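## Oei two-finger gripper, with the Wandon controller

Sold as a pair or separately. We'd rather you bought the pair, and so would our accountant, but the gripper will talk to most controllers if you're patient with it.

The Oei is a plain parallel gripper for people who pick up household things instead of identical metal cubes. It has four finger sets in the box, and you will lose one behind the bench. Changing them takes a hex key and no swearing, an improvement on the Hellach we used to stock – that one needed both.

**What you get**

- Gripper, mounting plate and cable
- 4 finger sets (flat, ribbed, narrow, soft)
- Wandon controller, if ordered as the pair
- Access to the Oltar test scenes
- Warranty: 18 months

**How it compares**

We ran the Oei and the Hellach through the same 47 objects in Oltar, our simulator, before letting either near anything with a price tag. Bowls are easy for both. Grab the rim and go. Flat things are where tempers fray. A payment card lying on a table gives a finger almost no edge to work with, and the Hellach mostly pushed it about like a kid with peas. The Oei's narrow fingers did better, though you'll want to slow the approach right down.

Odd shapes sit in the middle. Anything with horns or a stem offers plenty to hold, most of it in the wrong place.

The test scenes load with a Franka Emika arm by default. Swap in your own arm model from the settings menu, then check the mounting offset. Check it again after saving.

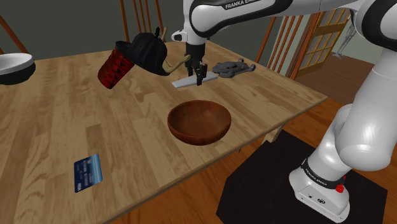 Garba Ugwu writes that the narrow fingers are fine on cards but too springy for a full mug, and that he went back to the ribbed set after a week. Fair call. We'd use ribbed for anything heavy too.

Spare finger sets are sold singly. Colour is black – we did ask.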